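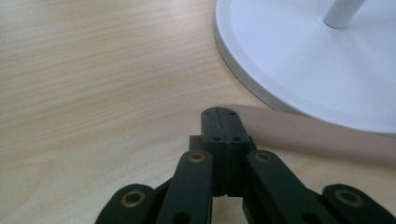 La mesa de madera clara, con una base redonda y blanca en una esquina.

Cuando Kiri Pearce empezó a dar clases de anatomía en la escuela de enfermería de Brarkby, el único modelo de corazón del departamento vivía en una vitrina cerrada con llave. Se sacaba dos veces por curso, se pasaba de mano en mano con mucho cuidado (y con el profesor sufriendo al lado, todo hay que decirlo) y volvía a su sitio hasta la primavera siguiente. Ella lo recuerda riéndose, con un café que se le ha quedado frío hace rato.

«Yo misma aprobé el examen de las válvulas sin haber tocado una en mi vida», cuenta. «Me sabía el dibujo del libro de memoria, eso sí, hasta el color de las flechas».

De aquella espina nació la maleta. Cada estudiante de primero se lleva a casa, durante 13 semanas, un juego de piezas blandas que se abren, se cosen y se vuelven a abrir, y un cuaderno de tapas grises que ha escrito entero Attila Szűcs, cirujano jubilado y conversador incansable. El cuaderno tiene 99 páginas y ni una sola fotografía, porque Szűcs quiere que los dibujos los pongan los alumnos. Los hay preciosos y los hay que parecen patatas, y a él le gustan casi más los segundos.

Las piezas se moldean en Rinaldi, un taller pequeño que antes hacía plantillas ortopédicas y que aceptó el encargo con bastante desconfianza. Los primeros corazones salieron tan duros que doblaban las agujas. Hubo que probar ocho mezclas de silicona antes de dar con una que se dejara coser sin desgarrarse, y todavía hoy Damian Prantl, que lleva el taller, guarda aquellos primeros en un cajón y los enseña a quien se deje.

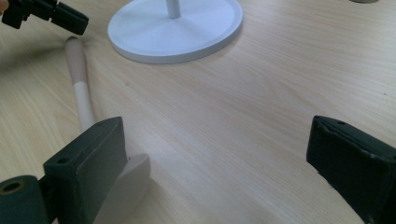 Vetas suaves en el tablero de la mesa.

A los alumnos les cuesta un poco al principio. Ataahua Baxter, de segundo curso, estuvo las primeras semanas practicando puntos en la cocina de su abuela, que al final pidió una aguja y acabó corrigiéndole la tensión del hilo. «Había sido modista toda la vida, ¡imagínese! Me enseñó a no tirar tanto».

Queda la cuestión del dinero, claro. Este curso hay 15 maletas y más estudiantes que maletas, de modo que se hacen turnos, y los del segundo turno se quejan con razón. Pearce ha pedido fondos para ampliar el préstamo y espera una respuesta en octubre. Mientras tanto ha empezado a preparar, con el mismo taller, un juego dedicado a la rodilla.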